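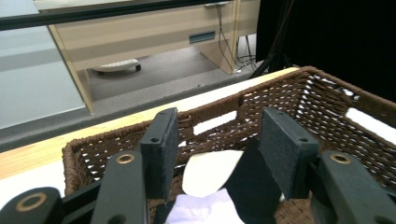
Basket Sorting Set, Skemuvus collection

README

Last updated June 1, 2024

Contents
1. Summary
2. What is in the set
3. The room and the furniture
4. The basket task
5. Item labels
6. File layout
7. Known problems
8. Terms of use

1. Summary

The Basket Sorting Set covers one small household job: emptying a table basket of mixed light items, sorting them, and putting back what belongs there. It holds 480 clips and 3000 still pictures. All of it was collected in May at the Skemuvus apartment, which Litumum rents as a furnished test home. The labels were written by Litumum and checked by Tzavaras.

The set is meant for work on clutter, soft items and partly hidden objects. It is too small to train a general household model on its own.

2. What is in the set

Clips: 480, one basket session per clip
Stills: 3000, taken from the clips
Item types: 40
Basket layouts: 26
Audio: none
Language of labels: English

A layout is a starting arrangement of items. Each layout was used in several clips, with the items dropped in again by hand each time. Two clips with the same layout number will have the same items in them, but the items will not lie in the same way.

3. The room and the furniture

The basket stands on a light wooden table in the main room. The basket is rectangular and brown, with an open weave and a thicker wrapped rim. Light comes through the gaps in the weave, and in bright clips this leaves small white spots along the far wall of the basket. The spots are not labeled.

The table was not moved during collection. The basket was, and it may sit at any angle to the table edge. Curtains were left as they were, so brightness changes from one session to the next.

4. The basket task

Each session follows the same order.

Fill the basket from the layout sheet. Drop the items in. Do not arrange them.

Take out paper and tissue first and put it on the left side of the table.

Take out everything else and put it on the right side.

Return the items marked "keep" on the layout sheet to the basket. Larger items go in first.

Leave the rest on the table and end the clip.

If an item falls on the floor, the session continues without it. The item is marked "dropped" in the session file. If the basket tips over, the clip is thrown out and the layout is run again.

5. Item labels

Labels are kept short and describe what can be seen. A crumpled white tissue is "tissue, crumpled" even if it has a tint to it, such as faint lavender. Color goes in a separate field, and the field takes up to two colors.

Some items are hard to name when only part of them shows. Labelers were told to use a shape name in those cases. A cream-colored piece that is rounded and flat, a bit like a curved paper cone or a shell, gets "curved piece, cream" and the flag "unsure." The name can be changed later if the item is seen in full in the same clip. Please keep the flag when you merge this set with others.

An item counts as visible if any part of it can be seen over the rim or through the weave. The field "hidden" has three values: none, part, most.

6. File layout

clips/ video files, numbered by session
stills/ pictures, in folders by session
labels/ one text file per still
layouts/ layout sheets with "keep" marks
sessions.csv session number, layout number, dropped items, notes

Labels open in the Stoltix viewer without conversion. Any plain text editor will also do.

7. Known problems

Tissues change shape every time they are handled. Do not use shape to match them across clips.

White items against the bright weave are sometimes missed in the labels.

The notes column in sessions.csv was filled in unevenly. Blank means no note was made.

8. Terms of use

Free for research and teaching. Name Litumum and the Skemuvus collection in any published work. Do not repost the clips on their own without this README. Send label corrections with the session number and the still number.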